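04/09/2026

Office was quiet, so I got most of the day on the simulator. The goal for the Sellden set is 1,190 demonstrations and this morning we had 800 that passed review. I drive the arm with the hand controller, the software logs the joint angles and the gripper, and at the end of each try I press keep or discard.

Started with the tabletop rooms from the Mulell pack. The loader picks a room, puts down a handful of objects and gives me an instruction to carry out. Most of the instructions are pick and place. The Mulell rooms are slow to load and I did email between them.

Discarded 7 in the first hour. Three were my own fault, closing the fingers too early. The others were objects that slid away when the gripper touched them, and I wrote those up because the friction values look wrong again. It is the same problem we had in January, when everything on the table acted like it was on ice. The fix then was one line in the config. I sent the episode numbers to Landeg and asked them to check whether the new build dropped it.

Lunch at my desk. Read through the labeling notes while I ate. The Stestport people want the instruction text written in more than one way for each task, so "put it in the bowl" and "move it over to the bowl" would both be attached to the same run. I don't mind doing that but it should be a separate pass. If I stop to write sentences between runs I lose the feel of the controller and my paths get jerky, and then the model learns jerky paths.

Afternoon was better. I slowed down on the approach and let the wrist settle over the table before lowering. Also tried starting each run from a slightly different arm position, since too many of the older runs start from the same pose. Two of the rooms have a big TV standing on the table, and I swing wide of it out of habit even when there is space. Need to watch that. If every run swings wide, the policy will too, TV or no TV.

Stopped at five with a sore thumb. Backed up the logs and left the playback check going overnight. Monday I want to do the rooms with plants, where the leaves get in the way of the thing on the table and the grasp has to come in from the side. Saved one of those setups with the gripper still open and posted it to the project page before I left.
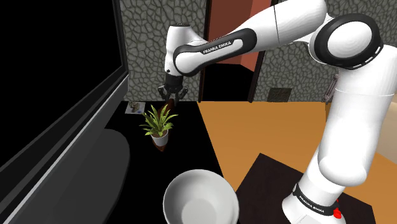 Mulell replied that the sideways grasps are worth keeping even when they fail, as long as they are marked as failures, and asked for 2 starting poses per room from now on.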